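Iltetis Teach Kit, Tabletop Edition
Hand guiding and remote control for single-arm cells

Overview | Specifications | Ordering | Downloads

The Iltetis Teach Kit records manipulation tasks performed by an operator and stores them as episodes for playback or policy training. Two teaching methods are supported on the same arm: hand guiding, in which the operator moves the arm directly, and remote control, in which the operator moves a Jemal leader arm and the working arm follows. Both methods write to the same episode format and can be mixed within one task.

The kit is intended for development groups that already have an arm, a two-finger gripper and a work surface. It does not include an arm.

Hand guiding

In hand guiding mode the controller compensates for the weight of the arm and the attached tool. The operator holds the arm at the wrist and moves it through the task. Tool mass and center of mass must be entered before the mode is enabled. An incorrect tool mass causes the arm to drift up or down when released. Run the drift check after every tool change and after any change to cable routing.

Hand guiding suits slow approach paths, fixed waypoints and places where the operator needs to feel contact. The operator's hands will be visible to overhead cameras. Where episodes are to be used for training from images, use remote control, or record the path by hand and then replay it with the operator clear of the table. Replay recording is started from the Episode menu and produces a second episode linked to the first.

Remote control

The Jemal leader arm clamps to any bench edge and connects to the controller by a single cable. Joint positions are mapped one to one by default. A scaling mode is provided for fine work; in this mode a large motion of the leader produces a small motion of the follower. The trigger on the leader handle sets gripper opening continuously.

When a session starts, leader and follower are usually in different poses. The controller will not engage until the operator has brought the leader to within the matching tolerance on all joints. The matching display shows each joint as a bar. Engagement is confirmed by a tone. Releasing the deadman switch holds the follower in place and pauses the recording without closing the episode.

Setting up a task surface

Objects used in a task should be placed so that the gripper can reach each one without crossing the cable loop. Leave slack in the cable at the wrist for the full range of rotation. Flat items, such as plates and colanders, should be placed with the rim accessible from at least one side. Large fixed items, such as countertop appliances, belong at the side of the reach area with the handle facing the arm. 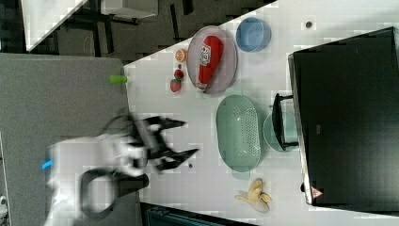
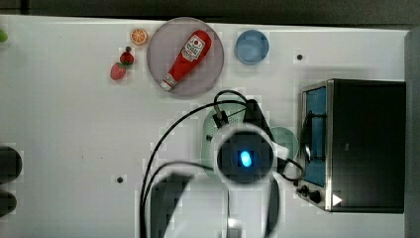

Kitchen task surface with toy fruit, a ketchup bottle on a plate, bowls and a colander.

The starting layout is stored with the task. At the beginning of each new episode the Olix recorder overlays the stored layout on the live view at reduced opacity, and the operator moves the objects until the two agree. Overlay can be turned off for tasks in which object positions are meant to vary. In that case the recorder saves the layout of every episode separately.

Recording

Olix runs on the controller and is operated from a browser on the same network. An episode consists of joint positions, joint velocities, gripper opening, gripper current, operator input and all connected camera streams, on a common clock. Episodes are marked by the operator as Keep, Discard or Review. Discarded episodes are moved to a holding folder and deleted when the session is closed.

Instruction text can be attached to an episode before or after recording. Text attached to a task is copied to all of its episodes and can be edited individually. Segment marks can be placed during recording with the foot pedal, or afterward on the timeline.

Fast arm motion blurs the camera image. If gripper fingers must be distinguishable in every image, reduce the speed limit in the task settings or shorten the exposure and increase the lighting. The speed limit applies to remote control and replay. It does not apply to hand guiding.

Specifications

Teaching methods: hand guiding, remote control
Supported arms: six-axis and seven-axis, see compatibility list
Joint sampling rate: 100 Hz
Camera inputs: 4
Maximum follower joints: 7, plus gripper
Gripper input: continuous, trigger on leader handle
Network: wired Ethernet
Mounting, leader arm: bench clamp, supplied
Mounting, controller: desktop or rack shelf

Included

Iltetis controller
Jemal leader arm with bench clamp and cable
Foot pedal
Olix recorder, installed
Calibration board
Power supply and cord

Options

Urnitz overhead camera mount. Fits tables with a straight rear edge. The arm base must not be fixed to the same rail as the mount, as vibration from the arm will appear in the recorded images.

Second leader arm, for two-arm cells. Requires a second controller.

Safety

Hand guiding requires the operator to be within reach of the arm. Complete a risk assessment for the installed cell, including the tool and the objects handled, before enabling the mode. An emergency stop must be within reach of the operator in both modes. During remote control and replay, keep other persons outside the reach of the follower.

Ordering

The Teach Kit is supplied configured for one arm model. State the arm model, controller firmware version and gripper type when requesting a quotation. Kits shipped before May use the earlier leader handle without a continuous trigger; a replacement handle is available as a spare part.

Page last updated Sunday, December 7, 2025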